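Buscar en el sitio Buscar Menú

Cambiar las manos por pinzas en un montaje de dos brazos

Ustyna Palamarchuk
2025-09-16

Los pasos valen para un banco de taller compartido con una sola fuente para los dos brazos. Hace falta una llave Allen de 3 mm, bridas y una hora libre.

1. Coloca los objetos de prueba sobre la alfombrilla oscura. Conviene mezclar rígidos y blandos: nosotros usamos un cuenco, un vaso con tapa y una bolsa grande.

2. Con las manos puestas, lleva los dos brazos a reposo y guarda la postura. 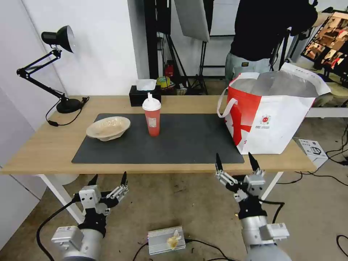

Manos de varios dedos, con el cuenco, el vaso y la bolsa sobre la mesa.

3. Corta la corriente y espera 20 segundos. Suelta el conector antes que los tornillos.

4. Monta la pinza y aprieta en cruz. Deja un bucle de cable en la muñeca; si queda tirante, el giro lo arranca.

5. Enciende y abre las pinzas del todo. Pon el cero en esa posición, primero la izquierda.
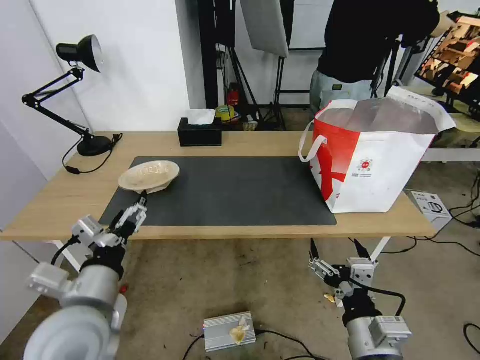 Pinzas paralelas abiertas. El cuenco, en el lado izquierdo de la alfombrilla.

6. Baja la velocidad al mínimo y prueba el borde del cuenco. Ashraf Benjelloun recomienda cerrar en 2 tramos, con una pausa entre ambos.

7. Repite con la bolsa, cogiéndola por el asa.

Si un brazo vibra en reposo, revisa el peso de la herramienta en la configuración.

Artículos relacionados
Ordenar los cables de un banco compartido
Calibrar la muñeca sin plantilla
Juvenwood: notas de julio
Elegir una fuente para dos brazos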